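Building an arm in the garage, one kitchen at a time

Rasa Mets has a robot arm in pieces on her garage bench and a kitchen on her computer. The kitchen came first. She started drawing it in February, while she was waiting for motors, and she has been picking up cups in it ever since.

"I thought I'd spend a weekend on the simulator," she says. "I've now spent more time in there than I have with a screwdriver."

The build is her third. The first two were small desktop arms made from kits. For this one she wanted something that could reach across a bench and hold a full mug level, and she had put aside $2,693 for parts. A secondhand gearbox and a power supply from Bagheri took a fair bite out of that, and she did not want to find out the hard way that the wrist was wrong.

So she modelled it. The software is a hobby package called Nirau, and the room has tiled floors, grey brick walls, a marble counter and a toaster. The arm is white, with dark joint caps.

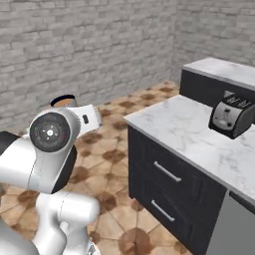 Evdokia Tzavaras

Mets says the room matters less than people expect. "The brick is just brick. I picked it from a menu. What I care about is where the gripper is when it gets near the cup, and what the wrist has to do to get it there."

Early on, the wrist had to do too much. It would run out of travel and the elbow would swing out to make up for it. She shortened one link by 12 millimetres, ran the reach again, and then ran it another 40 times from different starting points. It missed nine.

Most of those misses came down to the handle. A plain cylinder is easy to approach from any side, she says, but a mug has a right way and several wrong ways. Her friend Abhishek Kashyap, who shares the garage and is restoring a motorbike in the other half of it, suggested she stop avoiding the handle and line up on it.

"He was looking over my shoulder with a sandwich," she says. "I was a bit annoyed, but I tried it that night."

She keeps a mug for the purpose in the model, white outside and navy inside, filled nearly to the top with milky coffee. The liquid is there mainly as a reminder. Nirau handles fluids poorly, and she does not trust what it tells her about spills.

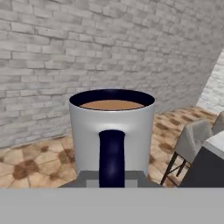

A full mug in the simulated gripper, with the bar stools and counter behind.

The printed parts are another matter. Mets has remade the gripper fingers several times, most recently in a softer filament, and she is still not happy with the colour or the fit. The motor controller is a Grakent board she bought used. It came without a manual, and she worked out the wiring with a multimeter and a lot of labels.

Asked when the real arm will lift a real mug, she is careful. The shoulder is assembled and turns by itself. The forearm is waiting on a bearing.

"It'll be water the first time," she says. "Cold water, in a plastic cup, with the laptop on the other side of the room."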